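# The Recipe on the Back of the Box

Most people who cook at home own more recipes than they think. Some are in books, some are on a phone, and a good number are sitting in the pantry, printed on the sides of bags, cans and boxes. Package recipes rarely get written about, but in many kitchens they are the ones that get made.

In Brombridge, the public library keeps a file of them. It began when the old cookbook shelf was cleared and the staff found cut-out panels tucked between the pages - chocolate chip cookies from a bag of chips, a tuna casserole from a soup label, cornbread from a meal sack. The clippings now fill 13 binders, sorted by course. Desserts take up five of them.

The format has changed little. A package recipe has to fit in a small space, so the steps are short and the verbs come first. Beat, pour, chill. The writer assumes you own a bowl, a spoon and a baking dish. Anything that needs a special pan or a long list of spices is left for the cookbooks.

Cooking times tend to be generous, and the serving counts are often a guess. Anyone who has tried to get 16 servings out of one pie will know the problem.
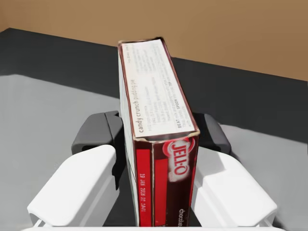 *A recipe for candy crunch pudding pie on a Jell-O box.*

Pies of this kind are well suited to the format. A simple one calls for a ready-made crust, a filling that sets in the refrigerator, and something to scatter over it. The oven can stay off, so they turn up at summer meals. At the July supper in Skotance, the dessert table is mostly icebox pies, and many of the cooks learned theirs from a package.

Cookies and bars make up the other large group. The Brombridge file has several versions of the same oatmeal bar, clipped years apart. The butter goes down, then comes back up. One version adds coconut. In another, the baking time drops by two minutes, and a note in pencil says to ignore that.

Pencil notes are the best reason to look through the binders. People write down what they changed, who liked it, and how long it took in their own oven. "Half the salt" appears often. So does "double this."

Keeping your own clippings in order does not take much. Cut out the whole panel, including the product name and package size, which may be different the next time you shop. Thin card can be punched and filed as it is. Paper labels do better in a plastic sleeve. If a recipe calls for "1 package," write the weight next to it while you still have the wrapper.

It is also worth cooking from a clipping once before filing it. Several in the Skotance church cookbook were copied straight from labels, and one of them, a lemon square, leaves out the eggs. The mistake was carried through two printings. Cooks in town add the eggs anyway.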